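Surface pattern, week 2: repeats on small curved things
Handout for the Sunday group, Wukgate studio

Bring: soft pencil, tracing paper, the strip from last week (if you finished it), scissors. Pens are provided, please put the lids back on.

Last week was flat repeat. Block, half-drop, brick. If you missed it, get the notes off the shelf by the door, I won't go over it again, no time.

This week mugs. Why mugs: the pattern has to go round and meet itself. On a flat cloth a bad join can hide in a seam. On a mug it's usually put near the handle, and once you have spotted one you will look for it on every mug you own.

Working out the strip. Measure round the outside with a paper tape, don't guess from the width. Divide by the width of your motif. If it doesn't go in whole, change the motif, NOT the gap at the end. Say the strip is 240 mm. A 60 mm motif goes four times, good. A 74 mm motif goes three times with 18 mm left over, so either stretch it to 80 or spread the 18 between the gaps.

Straight sides only today. Tapered ones need a curved strip and that's week 4.

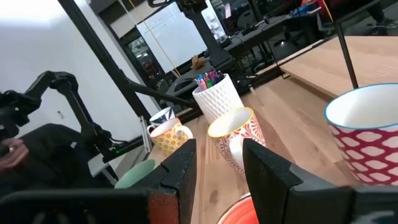 Types to know, you'll need the words for your sheet:

Dots. Easiest. Forgiving at the join. White dots on yellow reads from right across a room, strong ground colour does most of the work.

Lozenge or cloud shapes. Closed shapes packed close together. Watch the spaces between, they become a pattern of there own.

Geometric, dark on white. Dark blue is the usual choice. Shows every wobble. Rule your lines, all of them.

Feathery. Loose marks, red-orange on white for instance. Looks random, isn't, there is still a repeat under it. Try to find where it starts again.

Relief. No colour at all, just raised diamonds or honeycomb. The light does the drawing. Sketch this one with shading only, no outlines please.

Plain. Yes it counts. Mint green and nothing else is a decision.

Rims. Most people forget the rim. A thin band in a second colour (light blue against red, yellow against red-orange) finishes the pattern off and gives the eye somewhere to stop. White inside is normal, makes the outside look brighter. Try your design with a band and without, side by side.

Task
Pick 2 of the types. One strip each, full length, coloured. Tape the strip into a ring and turn it slowly at eye level. Mark the join with a small pencil cross if you can see it. Redo the worse one.

Then one drawing of a group of mugs, overlapping, at least one half hidden. Pattern follows the curve so motifs get narower towards the sides. Don't draw them all the same width!!

For next time: find one patterned cup at home, copy one full repeat at actual size, note where the join is. Handle on the right when you draw it.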